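计算机组装与维护　实训讲义
课程单元三：电源铭牌识读与处理器安装准备

编写：Milagros Pacheco　审阅：Viorica Grgić
适用班级：Nelel 职业培训中心硬件维护方向

## 一、本单元的学习要求

学员完成本单元后，应能独立识读台式计算机电源外壳上的铭牌标识，说明各主要认证标志的含义，并能按规范取放处理器。本单元实训在第 11 号工位区进行，理论部分与操作部分合并考核，满分 78 分，其余分数计入单元四。

学员进入工位前须完成防静电准备：佩戴腕带，腕带夹接于机箱裸露金属处；取下戒指、手表及其他金属饰物。主机电源线须拔离插座，不得仅以关闭开关代替。

## 二、电源铭牌的识读

电源铭牌是判断电源能否用于某台主机的首要依据。识读时应先看额定参数，再看效率等级，最后看安全认证。电源在机箱内往往并非正对操作者，标签文字可能倾斜或倒置，学员应调整自身视线或机箱朝向，不得为看清文字而拉扯线束。

常见标志说明如下：

| 标志 | 含义 |
|---|---|
| 80 PLUS BRONZE | 转换效率等级，铜牌 |
| CCC | 中国强制性产品认证 |
| 圆形箭头内数字“10” | 环保使用期限，单位为年 |
| KC | 韩国认证标志 |
| cRUus | 元器件认可标志，适用于加拿大与美国 |

环保使用期限不等于保修期，也不等于电源的设计寿命，历届学员在此处失分较多。期限自生产日期起算，故记录时应同时抄录生产日期；标签上未载明的，填写“未标注”，不得自行推算。

铭牌以外另贴的小标签也应照录，内容不明的只抄文字，不作解释。

## 三、处理器的取放

处理器顶部为金属散热盖，四周露出电路基板。取放时应夹持基板两侧边缘，避免触碰底面触点及基板边缘的细小元件。散热盖表面如有指纹或残余导热硅脂，应以无绒布蘸取少量异丙醇擦拭，待完全挥发后再行安装。 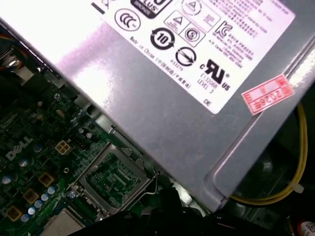
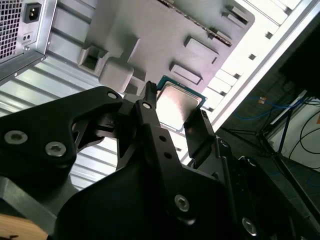 图 1　电源外壳上的铭牌标签；图 2　夹持两侧的处理器，左上方为电源及其输入插座

**本页最后修改：2021 年 9 月 9 日**

处理器移入机箱时，应从开阔一侧进入，与电源外壳、机箱板件保持距离。金属散热盖反光较强，在工位灯直射下不易看清三角标记，可将灯臂偏转后再作辨认。确认处理器三角标记与插座标记对应后，垂直放下，依靠自重落位，严禁按压或左右推移。落位后目视检查四边是否平齐，再闭合固定机构。

若暂不安装，处理器应放回原包装托盘，不得置于机箱顶部、电源外壳或普通塑料袋内。

## 四、操作步骤

1. 核对工位编号，在 Travon 登记系统中签到。
2. 检查腕带，记录测试结果。
3. 识读电源铭牌，填写记录单甲表。
4. 检查电源输入插座及通风格栅，有积尘者先行清理。
5. 取出处理器，检查触点与基板，填写乙表。
6. 对准标记，放入插座，闭合固定机构。
7. 请指导教师检查。未经检查不得安装散热器，不得通电。

## 五、记录单填写规定

记录单一律使用黑色签字笔填写。标志名称按实物书写，大小写应与标签一致。铭牌被遮挡或超出可视范围的部分，填写“不可见”，并在备注栏注明遮挡原因。编号类文字应逐字抄录，抄录后由同组学员复核并签名。

每组 3 人，分别负责操作、记录和复核，完成一轮后轮换。缺员的小组由 Brayan Grajales 老师统一调配。

## 六、思考与作业

- 比较两台额定功率相同而效率等级不同的电源，说明其在满载时输入功率的差别。
- 某电源持续输出 492 瓦，若此时转换效率为百分之八十二，求输入功率及散失为热量的功率，并写出计算过程。
- 说明为何处理器落位时不得施加压力，并指出针脚弯曲后可能出现的故障现象。

作业提交至课程信箱，由 Ulises Alvarado 老师批阅。记录单原件交 Amparo Zapata 老师存档，保存至次年二月。补做实训的学员须另行预约工位，并携带本讲义及未完成的记录单。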